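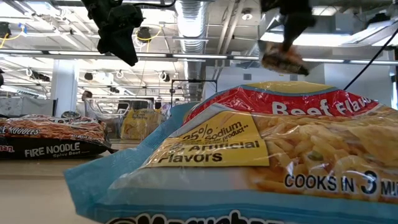
After a burglary at the house of my neighbor, I walked through my own rooms and tried to look at them like a thief. The officer who came to our street told us that most people hide cash and spare keys in the same few places, and the kitchen is one of them. A big pack of beef flavor noodles in a shiny wrapper, even one with a red banner and a yellow label on it, is not a safe. A thief who has time will shake every box and bag in the cupboard. If you must keep cash at home, keep little of it, and put it in a small safe which is screwed to the wall or the floor.

Doors first

Check the strike plate, the small metal piece in the frame where the bolt goes in. In my house it was held by two short screws and I could pull it out with my hand. I changed them for long screws that reach the wood behind the frame. Before you drill, mark the depth on the drill bit with a piece of tape.

A sliding door needs a stick in the lower track. An old broom handle is good, only cut it to the right length. 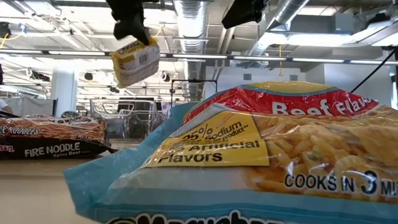 Beef flavor noodles on the table

Garage and workshop

Do not leave the ladder outside. If it must stay outside, chain it to the wall, lying down. Tools should be marked with your initials and the last part of your phone number. I use a cheap engraving pen on metal, and on plastic handles I burn the letters in with a soldering iron – open the window when you do this.

Write down the serial numbers in a notebook. When Nabil Khasawneh from Flurness lost his drill and his saw in February, he had the numbers and could give them to the police on the same day. 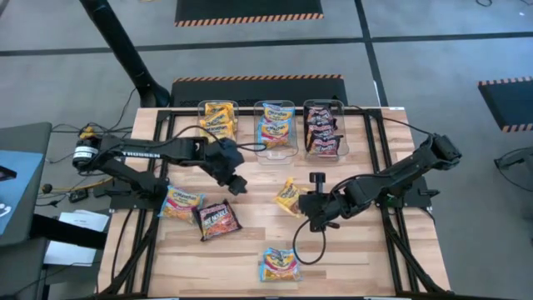
2 min read

If you come home and the door is open

Do not go in. Go to a neighbor or sit in your car with the doors locked, and call the police from there. Do not clean or touch anything until they say you can. Take photos of the damage for the insurance, and ask for the report number before the officers leave – you will need it on every form.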